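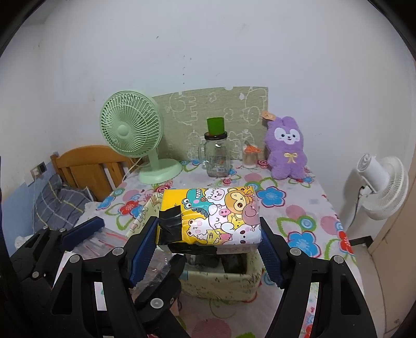 What should we set aside for spare parts when we buy hand-held grippers?

Budget for a second set of finger pads with every pair, and order them on the same purchase order as the grippers. Pads are the part that gets used up. If they come later they carry their own freight charge, and the small order sits at the bottom of the supplier's pile.

That was the most common question after our last equipment item, so the rest of this one covers how the August order is being put together.

The budget line for hand-held tools this round is $2,460. It has to cover the grippers, the pads, freight and a storage case. It does not cover the cameras, which come out of the recording budget, or laptops, which nobody is getting this year.

We asked for quotes from Arkance and Stirby. Arkance came in lower on the grippers themselves but sells pads only in packs of 10. Stirby sells pads singly and includes the pivot screws and caps in the price. Once the spares were added the two totals were close enough that delivery time decided it, and we have gone with Stirby. The Arkance quote is on file if anyone wants to use it for a later order.

Grippers are bought in pairs. A lot of the household work needs 2 of them on the table together, one handling the item and the other close by, and a site with a single working gripper can't do those tasks at all. Please don't split a pair between sites to make the numbers look better.

Household items come out of a separate line. Each site can claim up to $40 for things to pick up and put away: tissue packs, jars, soft toys, fabric baskets, tablecloths. Buy them at an ordinary shop and keep the receipt. Soft packets in printed plastic are worth having in the mix, along with plain boxes and tins. Anything you already own can be used and doesn't need to be claimed.

Two requests were held over. Kong asked for a bench stand, and Stalla asked for a second storage case. Both are reasonable, but neither stops work if it waits, so they go on the list for the next round. They do not need to be submitted again.

When the order arrives, check the hinges on each finger before you sign for the box. The fingers should open and close evenly, and every pivot cap should be seated. Write any fault on the delivery slip and send a copy to the equipment desk by 4 p.m. the same day, as the supplier treats a signed slip with no notes as accepted. Old pads can go in the return bag with the site name on it. Labels for the new cases will be sent separately.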